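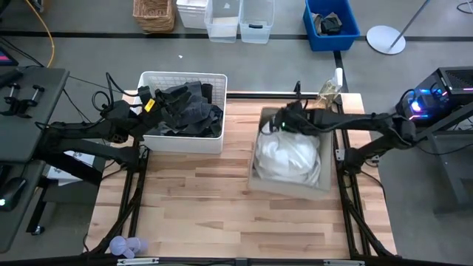
4.2 What changed for the sorting crew

Figure 3. Sorting bench with two arms, darks in the basket at left and white fabric in the cardboard box at right.

I went into the Kiltlow laundry expecting to write mostly about speed, and I came out with a notebook full of remarks about shoulders, radio stations and who gets to stand near the door. Before the bench arrived in February, sorting was a job everybody rotated through, six people in all, and it was the one spot where you could chat while you worked (folding is too loud, apparently!). Now two of them look after the bench and the rest have moved down the line to pressing and packing.

The two who stayed told me they like it, mostly. They bend less, and they get to decide what counts as a dark load, which used to be a daily argument. What they miss is the company. One said she talks to the arms - not kindly - when a sleeve gets caught up in something.

The pressing side was a different story. Sorted loads now reach them in a steadier stream, and some 20 minutes of slack that used to fall before lunch has gone. Management at Brutmont, who own the site, hadn't planned for that and hadn't noticed it either until I asked. I think this matters more than the throughput numbers in Section 4.1, and it matches what we heard at Jonmont, where the break simply moved to the afternoon and people were happy enough with that. I come back to breaks in Section 5.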